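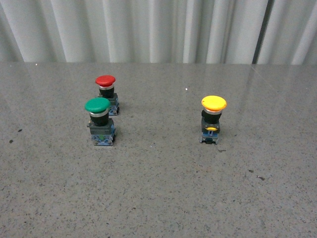 Red, green and yellow mushroom-head push buttons on a countertop at the Kesden open day.

The Kesden open day was a public demonstration of automated sorting and assembly held by the robotics firm Proltwood at its Kesden site on 03/02/2021. It was promoted as the first showing of Karakaya, a control program meant to let a robot arm handle small electrical parts without fixed trays or guides. The event is mostly remembered for the disagreement over what it proved.

Background

Proltwood had sold packing equipment before it moved into robot handling. Karakaya was announced the previous September, in a press notice that called the program "ready for any bench." No test results came with the notice. The firm invited 416 people to Kesden, among them buyers, teachers and local reporters. It did not publish an attendance figure.

Demonstration

The main task used mushroom-head push-button switches of the kind fitted to machine control panels. They shared one construction: a colored cap, a silver ring, a black collar, and a dark square housing above a blue contact block. Visitors could name a color, and the arm was to pick up the matching switch and set it down in a marked spot. Each session lasted 17 minutes, including a talk by company staff.

A second task, in which switches were to be fitted into a drilled panel, was listed in the program but shown only as a recorded video. Proltwood said the panel had been delivered late.

Claims and criticism

In a summary released after the event, Proltwood stated that Karakaya had made 1,607 attempts during preparation and on the day, of which 1,493 were successful. The summary did not separate the two periods, and it did not say whether a switch that was dropped and picked up again counted as a success.

Banafsheh Farahani, an automation engineer who attended two sessions, published a critical account in the trade newsletter Hondier. She wrote that parts differing only in cap color made for an easy test, as a program could pick the right one by color alone and use the same grip every time. She also noted that the switches were set out by staff - never by visitors - and that requests to lay one on its side were turned down. "It may be a good system," she wrote. "I was not shown enough to know."

Proltwood replied that the demonstration was meant for a general audience and that full trials would follow. The reply did not address the question of how successes were counted.

Later events

No full trials of Karakaya have been published. The firm still quotes the Kesden figures in its sales material, without the note on preparation runs that appeared in the original summary.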